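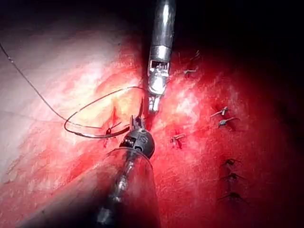
Osamu Kinoshita

Painemal-Suture : fiche de données
Version 2

Résumé

Painemal-Suture rassemble des séquences de suture exécutées avec des instruments robotisés et filmées de près. Le jeu sert à évaluer des politiques de manipulation de fils et de matériaux souples. Il complète les lots Ramero (linge, sacs, lacets) et Troteck (faisceaux de câbles, colliers, gaines), distribués séparément avec le même schéma d'annotation.

La question posée aux trois lots est la même : une machine sait-elle faire le travail manuel courant, à la maison ou à l'atelier ? Recoudre un ourlet, fermer un sac et attacher un faisceau demandent de tenir un fil, de le tendre sans déchirer le support et de recommencer un peu plus loin. La suture chirurgicale réunit ces contraintes dans un petit volume, avec deux instruments qui se gênent.

Contenu

- 406 séquences vidéo, chacune accompagnée de la cinématique des instruments
- 3 223 segments annotés, début et fin de geste compris
- 130 séquences réservées au test, sans annotation publique

Les gestes annotés sont : saisie, passage, tirage, boucle, serrage, coupe, transfert. Un segment « transfert » commence quand les deux pinces convergent sur le fil et se termine quand une seule le tient.

Conditions visuelles

L'image placée en tête de fiche est typique des passages difficiles. Le fil, fin et sombre, forme une large boucle sur une zone claire que l'éclairage sature presque entièrement, alors que le haut à droite tombe dans le noir. Les mors des deux instruments, l'un argenté, l'autre noir, se rejoignent près d'une courte incision. Des nœuds déjà faits, à brins courts, restent visibles sur le tissu plus sombre à droite.

Trois difficultés en découlent pour la perception :
- les reflets sur la tige métallique sont confondus avec le fil par les détecteurs de contours ;
- les brins coupés des nœuds terminés sont pris pour l'extrémité du fil actif ;
- la pince inférieure masque le point de contact au moment du serrage.

Annotation

Tipene Mahuika a rédigé le guide et arbitré les désaccords. Les bornes temporelles sont fiables à environ 2 images près, sauf pour le serrage, dont la fin reste affaire de jugement. La tension du fil n'est pas mesurée. Elle ne doit pas être déduite de la forme de la boucle.

Résultats de référence

Le modèle Hestar, entraîné sur les trois lots, reconnaît correctement les gestes longs et confond souvent boucle et tirage. En exécution autonome, il enchaîne saisie et passage, mais un opérateur doit reprendre la main au serrage dans la plupart des essais. Le même défaut apparaît sur Ramero avec les lacets et sur Troteck avec les colliers — l'outil atteint la bonne position et tire trop tôt.

Nous n'en concluons pas que ces tâches sont acquises. Le taux de reconnaissance hors ligne ne prédit pas le taux de réussite sur machine.

Usages exclus

Toute application clinique. Toute comparaison entre opérateurs. L'estimation d'efforts à partir de l'image seule.

Problèmes connus

- Décalage entre vidéo et cinématique dans les séquences enregistrées en janvier ; le correctif est dans le script resync.
- Étiquette « coupe » absente quand les ciseaux sont hors champ.
- Exposition fixe : ne pas normaliser l'histogramme avant de charger les masques.

Contact : ouvrir un ticket dans le dépôt, en indiquant le numéro de séquence et la version.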